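The rulebook should be one page

Posted Sun 6 April by Atieno Chege

Quick one today, I'm on a train and the battery is at 12 percent.

Got sent another protocol for home data collection. 40 pages. Forty! Sections on naming, sections on lighting, a whole appendix on how to word the consent form, which fine, needed. And then on page 26, one line about what to do when a household item gets damaged. One line. "Report to supervisor." Report how? Who pays? Does the person holding the gripper stop, or finish the take and then stop?

This is my gripe with how we write standards for handheld gripper work. We write for the dataset. We don't write for the bedroom.

And bedrooms are where a lot of it happens now. Folding, sorting, putting stuff away. Other people's trousers, other people's blankets. The team at Fedelden had a rule I liked, back in August: nothing gets moved out of the way before the first take unless the owner moves it. Collectors hated it. Slower setups, more clutter round the edges, more complaints in the chat. But the homes stayed homes, and the owners stopped saying they couldn't find things.

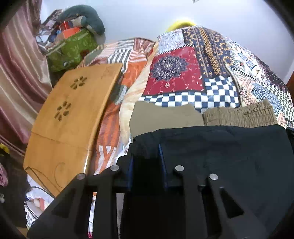

Should the collector tidy the area before starting? Only if the owner asks for it, and then the owner decides what goes where.

I'd put that in bold at the top of every protocol. Most of the bad feeling I hear about comes down to tidying. Somebody stacks a pile that was not supposed to be a pile. Somebody "helps" with a drawer.

Second rule, and I know people will argue. Clothes and bedding count as personal even when there's nobody's name on them. The Zirkumden template treats soft goods as "generic objects," same bucket as mugs. No. A mug doesn't tell you someone's size. If the owner wants a garment left out, it's left out, no form, no reason given. Same for anything on the bed or next to it.

Third. Check the jaws before they touch fabric. Grit, sharp edges, tape coming loose. Takes a minute. Rothe does it at every setup and writes the time down, which is maybe overkill but I've seen what a snagged knit looks like and so has the guy who had to replace it.

I've had pushback on all this, mainly from Etow, where the feeling is that strict rules make for thin data. They logged 627 takes in one month and they're proud of it. Ok. Ask how many of those homes would have them back. That number isnt in the report and I think it should be, right next to the take count.

What I'm not asking for is a longer document. Please, no more appendices. One page, big type, in the bag with the gripper. Who to call, what to leave alone, who pays when something rips. The naming conventions can live somewhere else, the person standing in a strangers bedroom does not need them.

Comments are open. Will fix typos when I get to a charger.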